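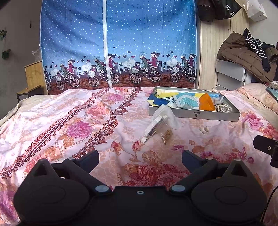

The two-finger hand-held gripper above a floral bedcover, with a tray of packets behind.

Conby Publishes First Results of Gripper Comparison in Furnished Rooms

Conby today released the first results of its comparison of hand-held grippers, a program that tests how different finger shapes cope with small household goods on soft surfaces. The work was carried out with the component maker Selar and ended in August.

The comparison covered 2 finger designs, one straight and one curved, fitted in turn to the same gripper body. Operators worked through 410 pick attempts in 6 furnished rooms, handling packets, pouches, small bags and other light items placed in trays or directly on bedding. Each attempt was recorded from a camera mounted on the tool and later scored by a reviewer who had not taken part in the session.

Curved fingers completed more picks than straight fingers on wrinkled fabric, where the operator often had to close the tips just above the cloth. On hard surfaces the difference between the two designs was small. Straight fingers remained the better choice for thin, flat packets lying against the rim of a tray.

"Most gripper trials are run on a bench, and a bench is a forgiving place," said Marama Faulkner, who directs the comparison program at Conby. "A bedcover moves when you touch it. We wanted our partners to have figures from surfaces that give way, and to see where each design fails - including our own."

The report also compares two camera positions. A mount set close to the gripper body gave reviewers a steady view of the fingertips, but offered less information on items behind the target. A higher mount showed more of the room and was rated less comfortable by operators in sessions lasting longer than 16 minutes. Conby has made no recommendation between the two and will repeat this part of the work with a lighter bracket.

Selar supplied the finger sets and will use the results in a revised curved design with a softer contact pad. A second round of trials, to be held at the Pisharody test apartments, will add glass jars and folded clothing to the list of items.

The full report, including the scoring sheet and the item list, is available from Conby on request.

About Conby
Conby tests and compares grippers, cameras and controllers for makers of light handling equipment.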